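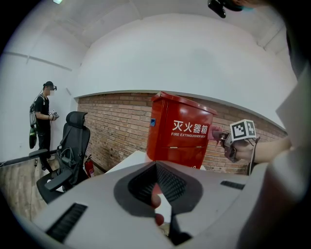

Workshop tips I brought home from a robot open day

Posted 16 July 2024

I went to the Hekier open day expecting to look at machines for an hour and eat free cookies. I came home with four pages of notes about my own kitchen and garage! The people there spend their days with hand-held grippers, picking things up and putting them down so that robots can learn from it, and when you do a small job that many times you get very, very good at the small stuff around it. Most of these cost nothing.

Slow down at the last inch

Radomír Vaněk ran the demonstration, and he let each of us try. My first go at lifting a cup was a disaster (I came at it like I was swatting a fly). His advice was to move at normal speed until you're almost touching, then go half as fast. I've been doing it with the good glasses on the top shelf ever since, and also with the jar of tiny screws that I knock over every single time I reach for it.

Put the grip where the weight is

With two pinching fingers you find out fast where an object wants to be held. A full measuring cup held by the end of the handle twists. Slide your hand in close to the cup and it sits still. Same with a hammer you're carrying up a ladder, same with a skillet. Marcela Kollár had us try a wooden spoon at three different spots along the handle, and the difference was so obvious that the whole group started laughing.

Keep the work at elbow height

My bench at home is too low and I've blamed my back for it for years. I raised it on blocks the next morning, 6 inches, and I can sand for a whole afternoon now. For chopping, try a second cutting board under the first with a damp dish towel between them so nothing slides.

Wear it if you can

I loved this one. Carry what you need on your body and both hands stay free for the job. I dug out an old backpack for yard work: gloves, twine, pruners, water bottle on the side. No more walking back to the porch. 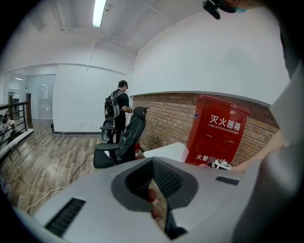

Mind the cords

Hagos Shiferaw gave the safety talk, and he was great at it. Look at the floor before you look at the job. In my garage I counted 11 cords and chargers (I had to know), and five of them weren't powering anything. The ones that stayed now run along the wall, held with binder clips screwed to the baseboard.

Give the extinguisher a place of its own

Pick a spot you can reach on the way out, and don't let the recycling pile up in front of it. Mine was behind the paint cans. It now stands by the garage door, and I check the gauge when I change the furnace filter.

Reset before you repeat

After each try we put everything back exactly where it started, then went again. I do this with cookie baking now: tray out, scoop back in its cup, flour lid on, next tray. It feels fussy for the first batch and then you fly through the rest.

They're planning another open day in April, and I'm bringing my sister.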